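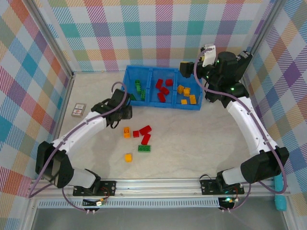 Kerora 양팔 작업대 세트

책상 한쪽에 올려 두고 두 팔 작업을 차근차근 연습할 수 있도록 꾸린 Kerora 세트를 소개합니다. 처음 로봇팔을 들이시는 분들이 제일 힘들어하시는 게 팔 자체보다 주변 준비더라고요. 어디에 고정할지, 배경은 어떻게 할지, 뭘 집게 할지... 그래서 저희 Lightfoot에서는 팔 두 대에 앞쪽 알루미늄 레일, 삼면 벽, 세 칸짜리 분류함까지 한 상자에 담아 보내 드립니다.

가장 많이들 시작하시는 과제는 역시 블록 색깔 분류예요. 초록, 빨강, 주황빛 노랑을 칸마다 나눠 담는 단순한 일 같지만, 세워진 블록이나 서로 기대어 겹친 블록을 만나면 생각보다 손이 많이 갑니다. 바닥에 몇 개만 흩어 놓고 시작하셔서 익숙해지면 조금씩 늘려 보세요!

벽에 두르는 천은 갈아 끼울 수 있습니다. 파스텔 체크무늬는 Freya Pilkington 님이 골라 주신 것인데, 밋밋한 단색보다 작업실 분위기가 한결 밝아진다고 좋아해 주시는 분이 많아요. 무늬 없는 천을 원하시면 주문서 메모란에 적어 주세요.

구성품
로봇팔 2대(그리퍼 장착)
고정 브래킷과 알루미늄 레일
제어 보드와 연결 케이블
세 칸 분류함
연습용 블록 104개
벽면 천과 프레임

조립은 혼자서도 4시간이면 넉넉합니다. 케이블은 팔을 끝까지 뻗은 상태에서 길이를 맞춘 뒤 묶어 주시고, 레일 나사는 양쪽 팔의 위치를 다 잡으신 다음에 조여 주세요. 설명서는 Kianoush Jalali 님이 새로 다듬어서 그림이 훨씬 커졌답니다.

세트 가격은 1430유로이고, 보증 기간은 4년입니다. 벽면 천만 따로 구입하실 수도 있어요. Prirnedville 매장에 오시면 직접 움직여 보실 수 있으니, 방문 전에 Brenda Whiteley 앞으로 메일 한 통 남겨 주세요.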